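Holzer Two-Finger Hand-Held Gripper
Demonstration notes, Farnness open day, 17 Jan 2018

The Holzer is a hand-held gripper with a camera on the tool. An operator carries it through a task, and the recorded motion is used to program a robot arm. At Farnness it was shown on an ordinary office desk with no fixtures. Visitors could take the tool and record a pick themselves. Each session ran 40 minutes, with 4 visitors per table.

Specifications
Maximum finger opening: 200 mm
Rated pad life: 4000 grip cycles
Finger mounting: screws
Supplied with: one pair of fingers, one set of pads, hex key

The same fingers fit the arm-mounted version, so recorded grips carry over without a change of geometry. The Vukura recording software is sold separately. Orders placed through the Jusasville office ship from stock.

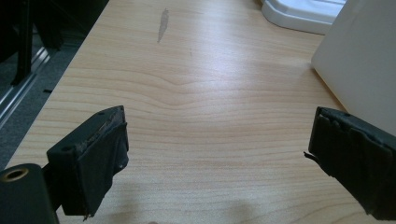 Pad condition should be checked before every recording session. The covering on both fingers is a consumable and is replaced as a pair. Creases alone do not call for replacement. Peeling along the top edge of the left pad and a loose strip standing out into the gap from the right one do, as a strip in that position can touch a small part before the finger closes on it. Trim nothing; remove the old layer completely and clean the face before fitting the new one. Replacement pads are listed under Accessories.

Comments (3)

Hugo Brunet
Is the pad life given for bare metal parts or for cardboard? We handle both.

tmk_line2
Tried it at Farnness. Lighter than I expected. Pads could be easier to change.

R. from Jusasville
Will there be another open day in June?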